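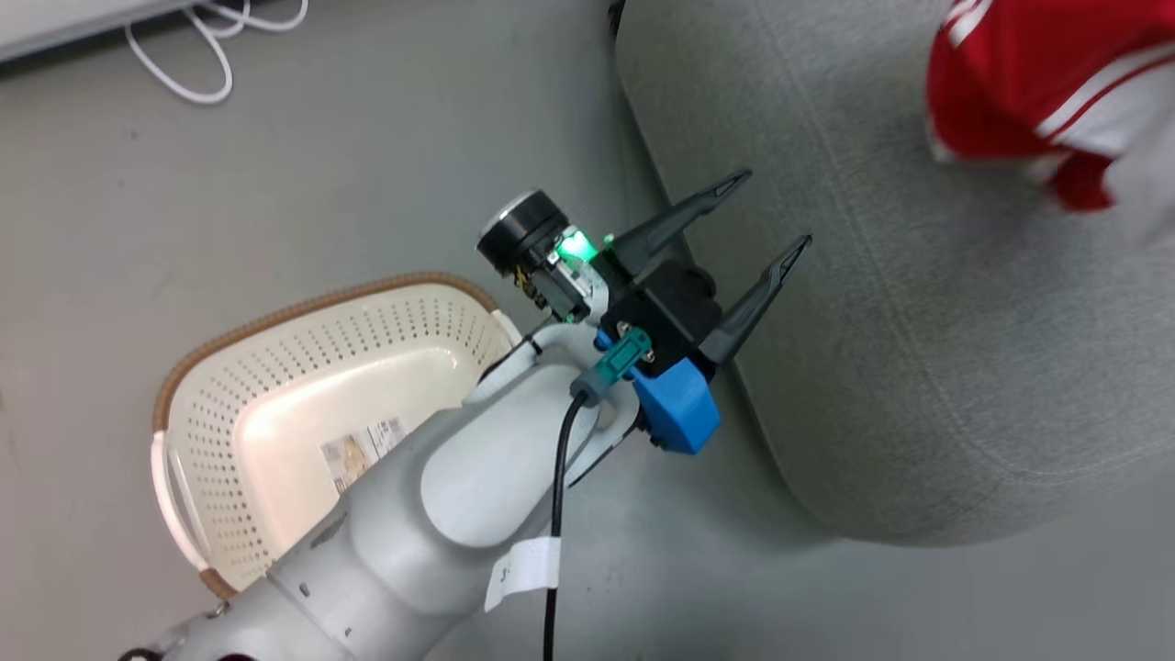
Clenuvau, 2021-11-09

Living room and laundry, part two of the flat gallery. Quick one today, the full set is up to 63 pictures now and I still havent sorted the kitchen ones. Captions are short, sorry, will fill in more when I get a minute.

White basket on the gray floor, left of the big gray cushion. The floor is smooth all over and easy to sweep - socks slide right under the furniture, so check there before you start a load.

Basket stays in this room. Cúc Chu wanted it by the bathroom door but it got kicked every morning, so back it came. Towels get folded here, shirts go straight on hangers.

A few notes people asked for after the last page:

Wash bag and pegs - from Adwood, the shop on the corner, not the big one out at Plolent. They close early.

Towels - old ones mostly. Red ones get washed on there own, at least the first few times. We lost a good pillowcase in April, pink ever since.

Folding - long side in half, then thirds. Cúc does it the other way round and hers fit the shelf better, no idea why.

Next one up is the red towel with the white end. Thick terry, a narrow red stripe by the white part. Heavy thing, takes forever on the rack.
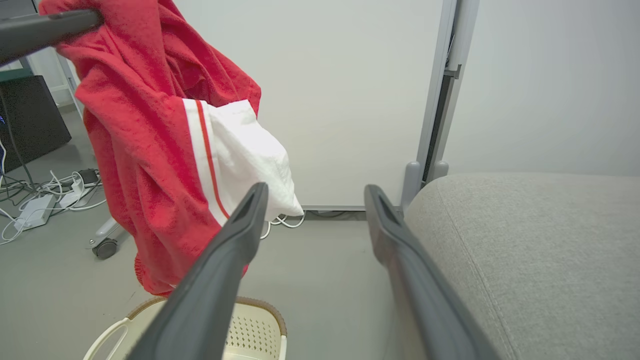 Red towel over the laundry basket, light gray upholstery to the right.

Hallway and shelf pictures next, then the Ghumman rug if I can get it flat enough to shoot. Bedroom after that.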